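The case for the boring shape

I have a quarrel with the way we talk about geometry, and it starts in the bookshop at Jilthorpe, where the popular maths shelf is about the length of my arm. I went along it one wet afternoon in October and found the fourth dimension on nearly every cover. There were knots, fractals, bottles with no inside and a doughnut turning into a coffee cup, which that poor doughnut has now been doing in print for longer than I have been able to drink coffee. I looked for a book about the rectangle. There wasn't one.

I think this is a mistake, and I don't think it is a small one. We have got into the habit of selling geometry as a sort of travelling circus. The idea seems to be that the ordinary reader will only sit still for a shape if it can't exist in the room with them. Meanwhile the shapes that are in the room, holding up the ceiling and keeping the soup in, are left to schoolchildren, who are made to colour them in and then told never to think about them again.

Take area. Most of us leave school able to say that the area of a rectangle is length times width, and we say it in the flat voice used for phone numbers. Ask why, and you get a drawing of little squares. Fair enough, if the sides are whole numbers. Now ask what happens when one side is the square root of two, so that no little square, however tiny, will fit exactly along both edges. There is usually a pause at this point. The Greeks had a pause there as well and it lasted a good while. To get out of it you need some idea of squeezing a quantity from both sides until there is nowhere left for it to be, and that idea is most of calculus. It was sitting in the rectangle all along, under the colouring-in.

Or take cutting things up. If two flat shapes with straight sides have the same area, you can cut one into a finite number of pieces with straight cuts and rearrange them to make the other. Any triangle into a square, any square into a long thin ribbon of a rectangle, any lumpy polygon with 29 sides into a neat one with 8. It always works, and the proof can be followed by anyone with scissors and an evening. I find this far more startling than most things that go on in higher dimensions, where, after all, one half expects bad behaviour. And then you try the same trick with solids and it fails: a cube and a regular tetrahedron of equal volume can't be cut into each other with flat cuts, however patient you are. That is a real difference between paper and cheese, and you'd think it would be on the news.

My own conversion came through cloth. I had been reading about curvature, and reading badly, because the book opened with the shape of the universe and I had nothing to hang that on. What finally did it was the washing. A sheet of paper will bend into a tube or a cone, but it won't wrap a football without creasing. Cloth will, more or less, because cloth cheats: the threads slide about at the crossings and little squares lean over into little diamonds. All tailoring lives in that cheat, and where the cheat runs out there has to be a seam, a dart or a wrinkle.

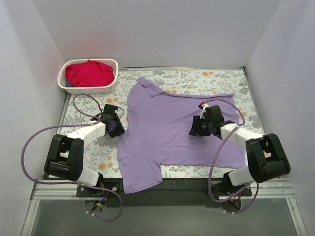 A lavender T-shirt spread out on a floral cloth, with folds along the left edge.

A garment made for a body with shoulders has no obligation to lie flat, and by and large it doesn't. You can smooth one side and the slack turns up on the other. Anyone who has ironed a sleeve has met a theorem, or at least been in the same house as one, and I think that would be a better opening chapter than the universe. The universe can come in at chapter eight, once we've all got our coats off.

I know what the other side says, because I have heard it from friends who teach. They say the strange shapes are what get people through the door. Nobody ever missed a train stop reading about parallelograms. Fill the first page with wonders and some of the readers will stay for the working. I accept that some do. I was one, in a way: I bought a book called Mogensen's Garden of Forms when I was far too young for it, purely for the picture on the front, and I still have it. It has 401 pages, and I have read perhaps sixty of them with anything like understanding. The rest I admired, as you might admire a firework, and came away knowing as much about gunpowder.

That is my trouble with wonder as a teaching method. It tends to leave you where it found you, looking up. The reader is told that a thing is astonishing, and is astonished, and closes the book with a vague sense that geometry is done by other people somewhere else. With a rectangle you can argue back. You can draw one, get it wrong, and see that it's wrong.

There is a wooden puzzle called Prostia, made by a firm named Jendura, that has lived on our kitchen windowsill for years. It is a square cut into pieces, and the job is to use all of them to make 2 squares instead. No lights, no app, and the leaflet has long since gone. Visitors who tell me firmly that they were never any good at maths will stand at that windowsill turning a wedge of wood round and round until their tea has a skin on it. One of them asked me whether it had to do with Pythagoras. It does, and she had got there with her fingers, having been bored stiff by the same fact at school when it came with letters attached.

I'm not asking for the fourth dimension to be closed. It's a perfectly good dimension and I hope to understand it one day. I would only like the shelf at Jilthorpe to find room, somewhere between the knots and the doughnut, for one thick, well-made book about flat shapes with straight sides – and for whoever designs the cover to resist putting a galaxy on it. A rectangle would do. The cover is one already, so half the work is done.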